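Sorting small boxes into trays: a thread
By Wayne Turcotte
October, 7.42 am

1/ I've been putting off the packing table for weeks. Small boxes everywhere, no order to them. I'm doing it now and will post as I go.

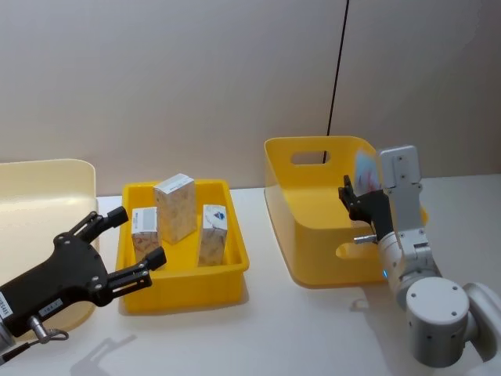
Marguerite asked whether it's worth giving small boxes a tray at all when they would stack perfectly well on a shelf. For me it is. Once I stack them I can't read the tops of the ones underneath, and the tops are where the labels are.

2/ The yellow trays are shallow, with sides that lean out a little and a rolled lip. I bought mine from Piras. They do deeper ones but I find things fall over and stay fallen over in those.

3/ Boxes go in upright, label end up. I start at the back half and leave the front clear. The front is for whatever comes in next, so I don't have to shift everything to add one.

4/ Don't mix heights if you can help it. I usually can't. Tall one in the middle, shorter ones towards the sides, and you can still get your fingers in.

5/ The big cream bin stays on the left. It's for anything I haven't decided about yet. I used to keep it on the floor and spent half the morning bending down. On the table it takes up room but I use it properly.

6/ Leave gaps. A tray crammed full looks tidy and is a pain to use. You pull one box and two come up with it, and card corners don't last long if you treat them like that.

7/ I write the tray number on a bit of masking tape and stick it under the lip. Not on the boxes. I did that with the Sundoleo order last year and had to peel 70 bits of tape off before I could send anything out.

8/ Target for today is 18 trays. The shelf holds 37 if I take the middle upright out, but I don't want to do that until I've found the right Allen key.

9/ Stopped for lunch. The Brarnimach delivery is due this afternoon and will need a tray of its own. I'll keep one empty by the door.

10/ Back on it. Some of the older boxes have two barcodes, one stuck over the other. Check the top one against your list before you put it away. I've been caught out by that more than once.

11/ Done for today. Four trays short. The rest can wait until the morning.

Comments

Delphine K: Do the trays nest when they're empty? I've got no room for more that don't.

Wayne Turcotte: They do, yes. Mine go under the table.

rob_in_the_shed: Masking tape goes brittle after a year. Try the cloth sort.

Osman: I keep my undecided bin on the right and I'm left-handed, so same idea.

Contact | Copyright Wayne Turcotte | Back to top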